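Wonstead, 26 August 2024

Wonstead toy library opens a sorting room for sand and water toys

Families in Wonstead will soon be able to borrow buckets, rakes and shovels as easily as they borrow jigsaws. The Clanix Toy Library opens its new sorting room this Saturday, and everyone is welcome to come and have a look round!

The room is the work of almost two years of planning. Sand and water toys are some of the most asked-for things on our shelves, but they are also the hardest to look after. They come back in mixed bags, sets get split up, and a spade that belongs with a castle mould can end up on the wrong side of the building for weeks. With 1,599 pieces now on loan or waiting to be lent, we needed a proper place to put them in order.

At the heart of the new set-up are large, plain bins where returned toys are tipped out, looked over and matched with the rest of their set. We chose big ones on purpose – long-handled toys need room to lie flat, and it is much quicker to find a missing piece when you can look straight down on it.
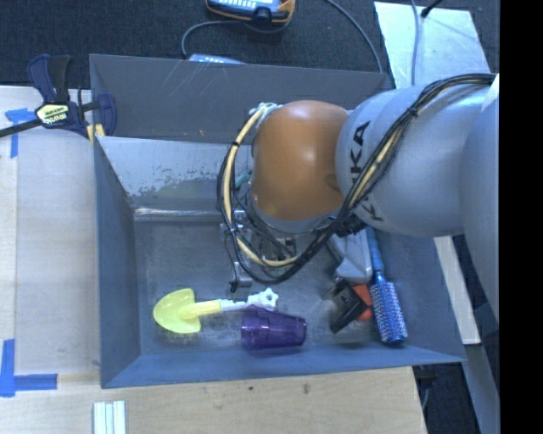 A toy shovel in one of the large grey sorting bins.

"I love this room," said Giang Vương, who runs the library. "Last June we had 155 sets go out in a single month, and we were sorting them on the office floor. Now there is space to lay everything out and see what we have got. I can't wait for families to see it."

Once checked, each set goes into a net bag with a numbered tag and moves to the Lưu Room next door, ready for its next borrower. Sets can be kept for up to seven days at a time and renewed at the desk. Odd pieces are kept too – if your child has a favourite rake without a bucket, bring it in and we will gladly try to find it a partner.

The opening runs from 10am until 2pm at Wistard House, with sand trays in the yard for under-fives and tea for the grown-ups. Entry is free and there is no need to book. Membership forms will be available on the day.

ENDS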